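Friday, August. Bowl stacking, second day with the resampled demonstrations

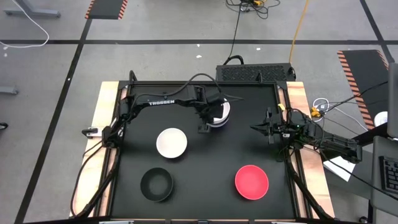

Yesterday I left the question if the policy fails because it has too few examples, or because the examples are too similar. Today I kept the amount fixed and changed only the start positions of the bowls. Set A is the old one from Illby, where we put the bowls nearly always in the same places. Set B is 150 demonstrations drawn from the 335 which Kevin Cabrera recorded with the random layout sheet. Set A was cut to 150 also, so the comparison is fair.

Both were trained with the same settings in Bilance. I changed nothing else, only the seed is written down in the log.

Result on 38 trials each: B is clearly better when the first bowl is far back. With bowls near the front I see almost no difference. Most failures of A are at the first grasp, the fingers close too early and too high. After a good first grasp both policies finish the stack equally often, which I did not expect.

Walter Tamayo thinks the wrist view is doing most of the work here. It is possible. I would like to repeat B without the wrist view before we believe anything.

To do:
- check the left gripper offset again before the next run
- ask Kevin which layouts he skipped
- full training on all 335, then decide if we really need the 500 that we promised to Korness

Checkpoints are in the Chávez folder, under today's name. Please do not overwrite them.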